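Dukano control and planning group
Minutes of the software meeting, January 28, 2019
Last updated: after comments from the Wunstead bench
Reading time: 6 minutes

Hakim Tarigan took the chair and also, as it happened, took these notes, so please forgive any places where the person talking and the person writing were the same and neither did a very thorough job. It was lovely to have the Wunstead people in the room for once and not on the telephone, and the biscuits they brought were much appreciated and did not survive as far as item three.

Apologies had come in from two of the Drilau team, who were travelling. Their written notes were read out under the items they belonged to. The minutes of the last meeting were agreed with one correction: the planner timeout is set in the launch file and not in the driver, and whoever had been looking for it in the driver has our sympathy.

1. Grasp planner for small parts

Most of the morning went on this, and rightly so. The planner now takes its candidates from the wrist camera alone, with the overhead camera used only to decide where to go and look first. Hakim went through the change slowly for those who had not followed the branch. The arm moves to a viewing pose, the segmentation runs once, each part gets an outline, and the planner proposes finger positions on that outline and scores them. The best-scoring pair goes to the motion side, which may still refuse it if the approach is blocked.

Wunstead reported on 2,000 planned grasps run in simulation over the holiday period. The scoring behaves well on blocks and cylinders, as it always has. It is much less happy with open curves. For a half-ring the old code took the centre of the bounding box as the centre of the part, and on a half-ring that point is fresh air, so the fingers would close very neatly on nothing at all. The new code picks a point on the band itself and sets the fingers across its width, which everybody agreed is what a person would do without thinking about it.
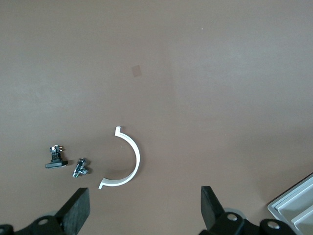
There was a good long talk about whether the choice of point along the band should be left to the score or fixed by a rule. The argument for a rule is that people on the bench can predict what the arm is going to do, and that is worth a great deal when you are standing next to it. The argument for the score is that it copes when a neighbouring part is in the way. We settled on the score, with a small bonus for points near the middle of the curve, and the bonus to be a named parameter with a sensible comment beside it this time.

Wunstead also asked that the planner log its rejected candidates as well as the winner. At present, when a grasp looks odd, there is no way of knowing whether the better one was never proposed or was proposed and thrown out. Agreed warmly. The log is to keep the top 20 candidates for each part, with the reason for each rejection in plain words and not a number that has to be looked up.

2. Segmentation on shiny parts

Drilau's note was read out. They have been labelling metal fittings and find that the mask tends to break wherever there is a bright highlight, so one fitting comes back as two, and the planner then treats the halves as separate parts and tries to be clever about them. They propose joining fragments that share an edge and lie at the same depth. Hakim was in favour but worried about parts that really do touch, such as a fitting pushed up against a bracket. After some going round the houses it was agreed to try the join behind a switch, off by default, and to look at the masks together before anyone turns it on for real work.

A smaller point, but one that has cost several of us an afternoon: the gripper's own fingers show up in the wrist view, and the mask that hides them was drawn by hand for the old pads. It needs drawing again for any change of pad or opening width. The Wunstead bench offered to write a little tool that works the mask out from the gripper model and the current opening. This was accepted before they could think better of it.

Marks on the table surface came up too. The segmentation is now and then tempted by a faint patch or a speck, and proposes it as a very thin part. A minimum height would deal with it, but the depth is noisy enough that a strict limit would lose the flat plastic pieces as well. Left open, with thanks to all who had opinions.

3. Motion and the approach path

The Bárány planner library has been updated on both benches. Paths are shorter, and the wrist no longer makes the big sweeping turn that used to make visitors step back. The collision margin around trays is still a single figure for every tray, and this means that parts lying near a tray corner get refused even when there is plenty of room. It was agreed to let each tray carry its own margin in the scene file. Hakim will write this up and send it round before changing anything, as the scene files are shared and last time there were feelings.

Planning time on the slower machine was measured at 45 milliseconds for a plain approach, and all were content with that. Re-planning after a refusal takes longer, and we should like to understand why before May, when the bench is wanted for other things.

4. Tooling

The replay viewer now shows the camera picture, the outlines and the chosen finger positions together, and can step backwards - a thing that has been asked for so often that there was a small round of applause. It still forgets which window was where. It was felt that we could live with this for now.

Actions

Hakim: tray margins proposal; parameter and comment for the mid-curve bonus.
Wunstead: rejected-candidate log; finger mask tool.
Drilau: fragment joining behind a switch, with a set of masks for all of us to look at.
Everyone: please put replay files in the shared folder and not on the desktop of the bench machine, which is full again.

Any other business

The kettle on the Wunstead side is to be replaced. The next meeting will be held over there, date to be sent round by Hakim.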